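**Portes ouvertes chez Ludoretti : le robot passe en cuisine**

Février, 14 h, déjà la queue devant l'atelier. Ludoretti ouvrait ses portes pour 4 heures, avec en vedette le bras Jolutum, mis au point avec le bureau d'études Gallalow. Entrée libre, inscription conseillée - beaucoup ne l'avaient pas faite.

Pas de hall d'exposition cette année. Les visiteurs passaient par petits groupes devant un coin cuisine : plan de travail en marbre, planche à découper, grille-pain, petit four, vaisselle. Au programme, prendre un aliment factice sur une assiette et le poser ailleurs. Citron, banane, tranche de pastèque, tout en jouet. Les enfants ont adoré, les parents posaient surtout des questions de prix. Réponse de la maison : rien à vendre pour l'instant.

« On nous demande toujours s'il sait faire une omelette. Non. Il apprend à ranger, c'est déjà du travail », explique Anselmo Fagundes, responsable des démonstrations. Selon lui, le plus dur reste les objets ronds et tout ce qui se trouve au fond du plan, derrière les autres. L'équipe change donc la disposition entre deux passages, parfois à la demande du public.

Côté chiffres, Ludoretti annonce 700 inscrits et 35 salariés mobilisés, y compris ceux de l'antenne d'Oei venus en renfort. Le parking, lui, n'a pas suivi. Plusieurs voitures ont du se garer le long de la départementale, la mairie avait heureusement été prévenue.

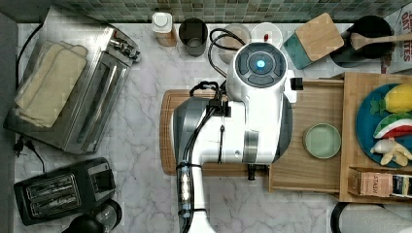

Une deuxième session est prévue pour les scolaires, collèges et lycées professionels du secteur, par groupes et sur rendez-vous. Gallalow y tiendra un stand sur les métiers de la maintenance - deux postes d'apprentis sont ouverts pour la rentrée. Les dossiers sont à déposer à l'accueil de Ludoretti, le matin uniquement. Pour les particuliers, pas de nouvelle date avant l'automne.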